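How to defrost a freezer without losing the weekend

My freezer compartment used to hold a week of dinners. By May it held one bag of peas and a glacier. If your drawer needs a shoulder to close it, set aside a morning and do the following.

Eat what you can first. Wrap the rest in newspaper, pack it tightly into a cooler and put the lid on. Then leave the lid on. Checking on the fish sticks doesn't help them.

Switch the fridge off and unplug it. Lay old towels along the bottom edge, more than you think you need, and prop the door open.

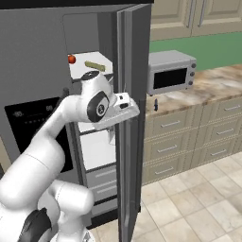

Put a bowl of hot water on a folded towel inside the freezer and swap it when it cools. Mine took 2 hours and a lot of tea. Loose slabs can be lifted out by hand or with a wooden spoon. Put the knife back in the drawer. My neighbor Ysaline Bailly used a screwdriver on hers and now owns a very tall cupboard.

Once the ice is gone, wipe the walls with warm water and a spoonful of baking soda. Dry everything, corners included — leftover drops are just next year's glacier getting an early start.

Wipe the door seal too, and shut a slip of paper in it. If the paper slides out with no fight, the seal is letting damp air in and you'll be back here by fall.

Plug it in, give it time to get properly cold, and return the food. Anything that has thawed gets cooked tonight. We had peas.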